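Jewellery Retail and Product Knowledge
Handout 4: Metals, Plating and Hallmarks
Course leader: Bernadette Besnard

This handout accompanies the fourth lecture of the module. Students are expected to have read the notes on gemstone settings before attending, and to bring a loupe to the practical session.

1. Solid, filled and plated metals

The number stamped on a piece of gold or silver gives the proportion of precious metal in parts per thousand. Silver marked 800 therefore contains eight hundred parts silver, the remainder being mostly copper. It is lower than sterling, which is marked 925, and it tends to tarnish more quickly. Much older continental tableware and costume jewellery is of this standard.

Plated items carry only a thin layer of precious metal over a base metal such as brass. The layer wears first at the points of greatest contact: the inside of a ring, the clasp of a bracelet, the bail of a pendant. Filled metals have a thicker bonded layer and will stand longer use. The two terms must never be exchanged on a sales ticket.

2. Describing metal to the customer

A product description should state the metal, its standard and any surface treatment, in that order. "Silver, 925, rhodium plated" is acceptable. "Silver tone" refers to colour alone and must be explained if the customer asks. Students should compare the two Dreler catalogue pages given out in the lecture – the second omits the base metal from the entry for the Tritine bangle, priced at 599, and would be returned for correction.

3. Care and cleaning

Plated pieces should be wiped with a soft dry cloth after wear. Abrasive pastes and dipping solutions are not suitable for them. Solid silver may be polished, though a deliberately darkened finish will be lost if the work is done too firmly.
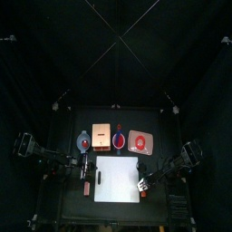
Pieces set with pearls or opals must be kept away from cleaning solutions altogether, whatever the metal. Chains should be fastened before storage and laid flat in separate pouches.

4. Coursework

Each student will submit a written description of one plated and one solid item. Work is to be handed to Valentin Collet by 17th June. Marked scripts will be returned in August.

Related items
Handout 3: Gemstone Settings
Handout 5: Clasps, Chains and Findings
Reading list: Inès Barbier
Guest lecture notes: Tyyne Valtonen on Enamel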